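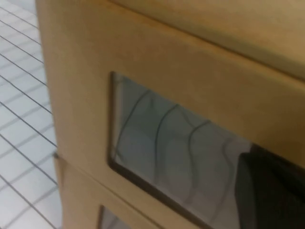
How many box sizes does a small mail-order shop need?
Fewer than it has now, in most cases. At Elidow we had 13 sizes and we now work with four.

(Say good morning. Ask who in the room packs their own orders. Wait for the hands.)

I run the packing side of Elidow, a shop for tea and teapots in Dranine. We send our orders from one room behind the shop. Last year it was 3,729 parcels, and I have packed a large part of them with my own hands, so please excuse me if I have strong opinions about tape.

My talk has 14 minutes. Questions at the end, please, but if my English is not clear, stop me at once.

First part: how we got so many sizes

No person decided to have 13. Each time a new teapot came, we bought a box for this teapot. Then the teapot was sold out and the box stayed. When I cleaned the shelf in April, I found a full bundle of long flat boxes for a bamboo tray which we do not sell any more.

What this costs:
-- the shelf itself, which we could use for tea
-- time to choose; a new colleague tries one box, then another, then goes back to the first
-- small orders from the supplier at the high price, instead of a large order at the lower price
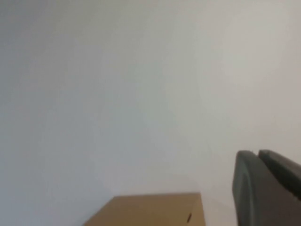
The last point was the most expensive for us. Our supplier, Joshi, gives a better price from a full pallet, and we never reached a full pallet of any size. We paid the small-quantity price for years and I did not notice it, as every single invoice looked reasonable.

(Slower here. People usually write this down.)

Second part: what we did

We took the orders of one month and wrote next to each order which box was used and how much empty space was left, in simple words: tight, good, too much air. It was a boring month. A pencil and a paper list on the wall were enough.

After that we sorted the list. Most orders were tea only, two or three bags, and they went in all kinds of boxes depending on who was packing. One teapot with tea was the second group. The rest was gift sets and the big orders from cafes.

So we kept one box for each: tea, teapot, gift set, cafe. The remaining stock of the other sizes we used up slowly. It took until autumn. Please do not throw good boxes away only to have a nice shelf.

(Tell the story of the Zutcombe market if there is time: the cafe order, the rain, the box that was too large and folded in the middle. Keep it short. Last time it took too long.)

Third part: filling and closing

We use paper only. For a teapot: lid wrapped separately, paper inside the pot, paper on the bottom of the box before the pot goes in. Then close the box and shake it gently next to your ear. If you hear something, open it again. I know it hurts to cut fresh tape. 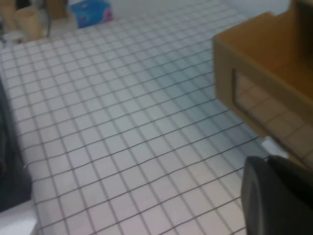
For tape, one strip along the middle and one across each end, top and bottom. We tried with a single strip during the winter and had 8 complaints about open parcels. With the extra strips the complaints became rare. I cannot prove that it was the tape, the carrier also changed the driver in this time, but I will not go back to try.

Mistakes I would like you to avoid

Do not order the pallet before you test. Ask for a few flat samples and pack real orders in them, also the ugly ones. Our first teapot box was a little too low for the handle, and we saw it on a Wednesday afternoon with the carrier waiting at the door.

Measure the inside of the box. The catalog sometimes gives the outside.

Write the size on the shelf and also on the packing slip. This was the idea of a student who worked with us in summer, and it saves us more questions than anything I invented.

(Drink water. Look at the clock. If late, jump over the next paragraph.)

Some of you sell clothes or books and think that this is only about teapots. For soft goods I would look at bags before boxes. I have no experience there, so I prefer to hear from you.

Paper copies of our list are on the table near the coffee. The columns are: order, box, air, remark. Take one and change it as you like.

Questions.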